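Site visit report: Brekullow demonstration room, Oravec
Visit date 2019-03-18
Prepared for the Drovby packing line review

Purpose

Drovby is considering a hand-held gripper kit for recording pick-and-place tasks before any decision on a fixed arm. Two suppliers were shortlisted in January. Brekullow was the first to offer a working visit. The second, Disance, has so far sent only a data sheet and a price, and is referred to below where the two offers can be compared.

Attendance was one person from Drovby (the writer) and, for Brekullow, Ulises Huamán, who runs the demonstration room and handles support for kits already sold.

Premises

The demonstration room is on the upper floor of a shared industrial building in Oravec. Access is by stairs or a goods lift. It has four work tables, a storage rack for parts, and a bench where returned units are opened and repaired. Assembly is done in a separate unit that was not part of the visit. I asked to see it and was told that this can be arranged for buyers at the contract stage.

The kit

The unit on offer is a two-finger gripper held and operated by a person. A camera on the tool records the fingers and the work. The operator closes the fingers with a trigger and performs the task by hand, and the recordings are later used to train a controller for an arm fitted with the same fingers. The shared finger geometry is the main selling point and took up a good part of the talk.

The standard kit contains two hand-held units, one finger set for mounting on an arm, a charger, a calibration board, a carrying case and a license for the recording software on one computer. The quoted price per kit is $1,068. Spare finger pairs are sold separately. The mounting plate for the arm is also separate and depends on the make of arm, so it should be priced before the two offers are set side by side.

The fingers are black, wedge-shaped blocks fixed with screws. Changing a pair took Huamán under five minutes with one hex key. He recommends recalibrating after every change. The procedure is in the manual, but the manual we were given covers an earlier version of the trigger and two of the drawings no longer match.

Handling trial

Brekullow keeps a bin of test objects for visitors, covering a spread of sizes and surface types. We had asked for round items in shallow trays, as this is where our present line loses the most time. The tray used was a plastic one with a raised rim and sloping inner walls. The slope matters, as a finger coming down at the wrong angle can ride up the wall and push the object away before it closes.

The approach used in the trial was to open the jaw fully, bring the tips in on either side of the object and keep the tool tilted so that the camera retains a view of both tips. With a large ball in a small tray the clearance on the wall side is the limiting dimension. 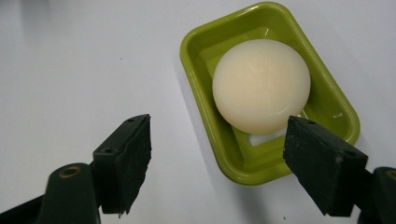

Results

I made 18 attempts at lifting a ball from a tray and setting it down on the table, after a short period of practice. Eight were clean on the first closing of the fingers. Most of the remainder needed a second approach, and in three cases I gave up and started again. Huamán's own attempts were noticeably better, and he puts the difference down to hours of use. I have no reason to doubt this, but it does mean that training time for our operators has to be included in the cost.

Three points came up during the trial.

Weight. The tool is comfortable for short periods. By the end of the trial I could feel it in the wrist. Brekullow suggests changing operators every half hour. A counterbalance arm is in development, with no date given.

Wear. The finger surfaces on the demonstration unit were scuffed and specked from use. I asked whether this affects grip on smooth objects. The answer was that it does so slowly and that fingers are treated as a consumable. No replacement interval is published. We should ask for one in writing.

Contrast. Pale objects on a pale table are harder to review in the recordings than the same objects in a colored tray. Our own belts are light gray. A sample recording on our belt material should be made before purchase.

Software

Recordings are copied from the unit by cable. The review program shows each attempt as a separate clip, which can be kept, trimmed or rejected. On the computer in the room the program held 332 clips and opened them without delay. Search is by date and operator only. There is no field for object type, so a naming rule would have to be agreed on before we begin. Export worked on the first try. The export format is documented, and Huamán supplied a copy of the document for our engineers.

Support and delivery

Delivery is quoted at six weeks from order. Repairs are done in Oravec, with the buyer paying carriage one way. A loan unit is available during repair if one is free. Disance offers a guaranteed loan unit but at a higher yearly fee, and its finger set fits fewer arms.

Open items

Written replacement interval for fingers.
Price of the mounting plate for our arm.
Corrected manual.
Sample recording on gray belt material, to be sent to Huamán by Drovby.
Date for a comparable visit to Disance.

Recommendation

Order one Brekullow kit for trial use on the tray station, subject to the first two open items. Hold the decision on further kits until the Disance visit has taken place.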